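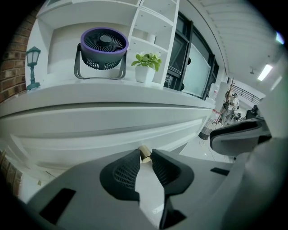

House rules for people who are holding a gripper

I have written rules for robots before. They are a pleasure to write rules for. You say "stay out of this box" and the robot stays out of the box, or it throws a fault and sulks until Monday. People who carry grippers around by hand and do the job while the thing records are another matter. They have opinions, and they have lunch.

Ours were working from a document I inherited when I joined Skanunari. It ran to 47 rules. Rule 12 and rule 31 disagreed about which hand goes first, and rule 40 said "see rule 44," which said "deleted." I had read the whole thing twice, which I believe is a company record. So this month I sat down to make a shorter one, and what follows is where I got to.

Before you pick anything up

Both grippers get opened and closed all the way, 5 times, with nothing between the fingers. It feels silly. Do it anyway. A finger that sticks at the far end of its travel is easy to miss when you are thinking about a potted plant, and then you have spent a morning recording a plant being held by a finger that sticks.

Wipe the pads. The grid on the inner face collects lint the way a car seat collects raisins. We used to say "clean as needed," and what was needed, according to everyone, was never. The new wording is "at the start of each session," which is harder to wriggle out of.

Then the markers. Flat, clean, no fingerprints across the black squares, no thumb resting over a corner because it's comfortable there. I spent most of one afternoon at Haberkorn blaming the tracking software for a fault that was my own thumb. The software people were very gracious about it and still bring it up.

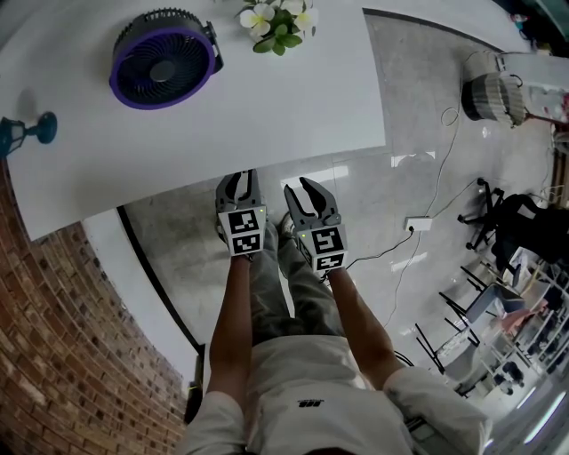

The standing position is the part I fought for. Our old rule said "begin naturally," and I'd like a word with whoever wrote that. Ask a room of people to stand naturally and you'll see hips cocked, elbows out, one fellow with a gripper on his shoulder like a fishing rod. The rule now is feet set, both grippers low in front of you, fingers open, hold still for a count of 3, then go. Same at the end. If every take starts and finishes the same way, whoever has to cut them up later will think kindly of you.

Cables have their own section, and it's the only section in bold. Know where they run before you start, and look at the floor before you step back. Most of us only look at the floor afterward. I'd also like the power strip kept off the path you walk, and I'd like to be taller.

On moving your hands

Slow down. Then slow down again, because the first time you only thought you did. Everybody speeds up between objects, in the stretch where nothing seems to be happening, and that stretch is where the gripper is swinging through the air next to somebody's desk fan. I've had a long argument with a friend from Jornen over whether to set a speed limit with a number on it. She says a rule you can't measure is a wish. I say a person can't read a speedometer with both hands full. We've settled on "as if carrying soup," which neither of us likes.

If you drop something, leave it dropped for a moment. Don't snatch at it. Finish the take, say out loud that it was a drop, and reset. The old rules wanted every fumble thrown away, and the result was a big pile of takes in which nothing ever went wrong, made by people with perfect hands. A robot that learned only from those would be very confident and break a lot of cups.
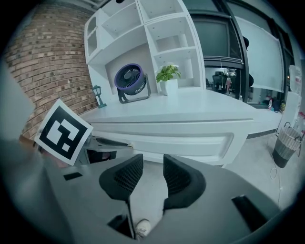

I should say something about other people in the room, too, as my first draft forgot they exist. If someone can be seen, they should have been told, in plain words, before the session starts, and they should be able to say no without having to explain themselves. A sign on the door doesn't count. I have walked past the sign on our own door every day for a year and couldn't tell you what color it is.

Same for things lying around. Labels, screens, mail, anybody's lunch with their name on it. Take a slow look at the place from where you'll be standing and move what shouldn't be there. Leave the ordinary clutter alone, though. I had one operator at Wukum who tidied so well between takes that every desk looked like a furniture catalog, and I had to write a rule asking people to please be less neat. My mother would be appalled.

Breaks: every 4 takes, put the grippers down on something flat. Your wrists will tell you they're fine. Wrists lie.

That brings the list to two pages, down from eleven. I've already had a request to add a rule about rings and bracelets, and it's a good one, so it's going in. I've also had a request to bring back "begin naturally." That one is still sitting in my inbox.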